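Ticket 288: gripper lags behind hand controller during teleop demos
Opened by: Ineke Verbruggen
Assigned to: Henok Mekonnen
Status: open, waiting for retest
Station: Skostside, table 2

Ineke Verbruggen, 2025-09-17
Closing the trigger on the hand controller moves the fingers late. The arm itself follows my hand fine. It is worst on the plate task, where I end up squeezing twice and the second squeeze gets recorded as part of the demo. Restarted Mimby, no change. Swapped the controller for the spare, no change.

Henok Mekonnen
Which software version, and are both wrist streams on? Please attach a still or two.

Ineke Verbruggen
Version 19, both streams on. Wrist views from table 2:

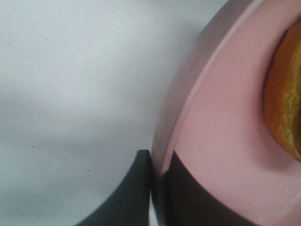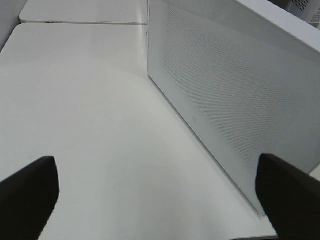 The lag shows up in the log as a gap between trigger value and finger position. On most demos it is nearly 100 ms, and it goes away if I turn recording off. When the fingers are on either side of the rim of the pink plate, a late close means I have already started to lift by the time they grip, so those demos are no use for training. Moving the open gripper over the table is fine with recording on or off.

Henok Mekonnen
Sounds like the recorder and the gripper driver are sharing a thread. Tapio Nieminen had the same on the Drundis setup. Please try:
1. Stop Mimby.
2. In the station config, set gripper_thread to separate.
3. Drop the wrist stream to 10 frames a second for the test only.
4. Record five plate demos and send me the logs.

Ineke Verbruggen
Steps 1 and 2 done. The config would not save at first because the file belonged to Eetu Harju's login. He has changed the permissions. Steps 3 and 4 after lunch.

Henok Mekonnen
Fine. Mark the earlier plate demos as rejected but don't delete them, I want to compare the timestamps.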